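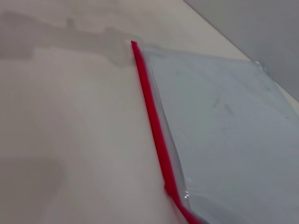

What happens to the packers when a pair of robot arms takes over closing the bags?

They mostly stay on the bench and do different work: loading, checking, and clearing up when the arms stop.

Print this page | E-mail to a friend
Search the boards: keyword or user name Go
14 replies hidden — Shares: 5

benchmonkey_tun
Posted March 2018
We pack small parts kits at the Odilia site in Clidotstead. Grip-seal bags, eight hours of them, thumb and finger along the strip until you can feel it in your sleep. The arms came in February and they now do a share of the closing. My title has gone from Packer to Cell Attendant. My pay has gone from what it was to what it was.

On a good shift by hand I closed 588. The arms managed 476 last night, and they don't stop to discuss the football. Management is delighted with the second part.

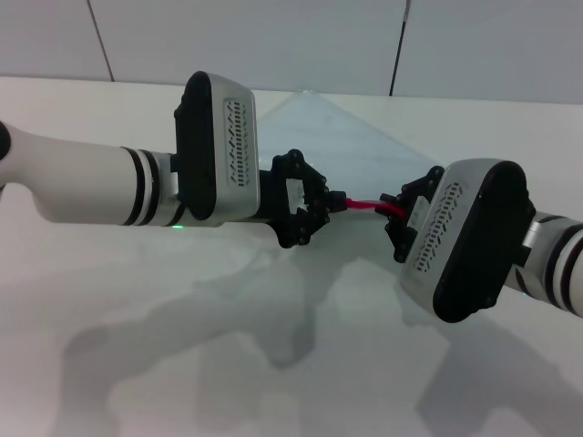
Both arms at it, one gripper on each end of the red.

harkis_nights
476 against 588 and they're calling that progress? We've got one on the Harkis line and it does cartons, which have the decency to be stiff. Whoever picked floppy plastic as a starting point has never tried to open a bin liner.

Idun Lunde
I did the training for a cell like yours at Tunstall, so I'll stick up for it a bit. The slow rate is normal in the first weeks. What changed for our lot was their hands. Two women on my shift had wrist supports on before it came in and neither wears one now. I'd take a daft job title for that.

benchmonkey_tun
Fair point about the wrists, mine have stopped clicking. What I miss is having a rhythm. Before, you set your own pace and could drift off. Now I wait, and then I'm needed all at once, and then I wait again, like a dad at a swimming gala. You can't drift off because the light might change, and you can't do anything useful because the light might change.
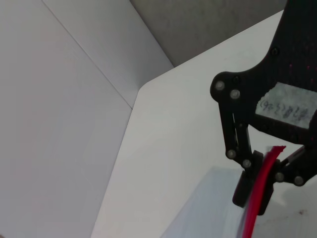

And the waiting doesn't count as work on the sheet, only the interventions. I had 5 of those in one shift and got asked why so many. The shift after, I had none and got asked whether the cell needed an attendant. I'm now aiming for two.

harkis_nights
Two is the correct number. We settled on two years ago.

Idun Lunde
Please don't do that. If you log fewer than you do, the people setting it up think it's fine and never fix the grip. Log every one and write what it was. Ours got a lot better once people put "corner folded under" instead of "fault".

benchmonkey_tun
Reasonable. There are 280 characters in the comments box, which is more than I usually say to anyone before tea break.

old_sellotape
Disagree with Idun. You're teaching it your job for free. When we had the new labeller they wanted all our tips written down as well, and there were four of us then and two of us now.

Idun Lunde
We lost none at Tunstall, but we had it in writing before we started. Ask for that first, then fill in the box.

benchmonkey_tun
Asked this morning. I've been told somebody will get back to me. Shall report if they do. Meanwhile does anyone know if Cell Attendant is a higher grade than Packer on the old scheme?

Print this page | E-mail to a friend
Share this thread (5)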